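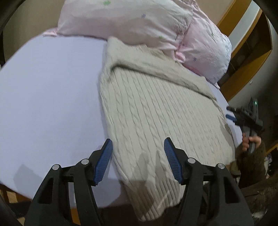

Last changed in June

Notes > Household > Textiles

Washing wool without the wool cycle

By the site owner, June

The wool cycle on my machine, a Trastine front loader, runs at 110 rpm during the wash phase and stops entirely for long stretches. The manual says this protects the fibers. It does, but the same program finishes with a spin fast enough to pull a heavy sweater out of shape, and the spin speed cannot be changed once the program is selected. I stopped using it two winters ago and wash knits in the utility sink.

Felting needs moisture, heat or alkali, and movement. The scales on the fiber surface lift, catch on each other and do not let go. Water temperature alone is less of a problem than people assume. A sweater can sit in fairly warm water without shrinking if it is left alone, and the same sweater rubbed hard in cool water will shrink at the elbows. What I try to hold constant is the temperature between the wash and the rinse, within 5 degrees Fahrenheit, using a cheap probe thermometer.

For detergent I use Plusa, the unscented one. It is close to neutral and has no enzymes. Ordinary laundry liquids often contain protease, an enzyme that breaks down protein stains. Wool is protein. One wash will not dissolve anything, but the yarn goes thin and harsh over a season or two. I dose at half of what the bottle says for hand washing, as our water in Ballard is soft and the full amount takes too many rinses.

The procedure is short. Fill the sink first, mix in the detergent, then push the garment under and leave it for 20 minutes. Drain with the garment held against the side of the basin. Do not lift it by the shoulders – a wet cable knit carries a lot of water, and the stitches stretch under the weight. Rinse 2 times. Roll it in a dry towel and press along the roll with your forearms.

Drying is done flat, away from the heater. Cables pull the fabric in sideways, so a cabled piece usually needs to be eased out by hand to its proper width while damp. Plain stockinette mostly finds its own shape. I turn the piece over the next morning.

I keep a log of this, including yarn, temperature and width before and after. The file is now up to line 2,393, most of it from a batch of Gavalas yarn swatches I washed repeatedly to see when the gauge settled. On those it settled by the third wash. I have not tested the superwash version yet.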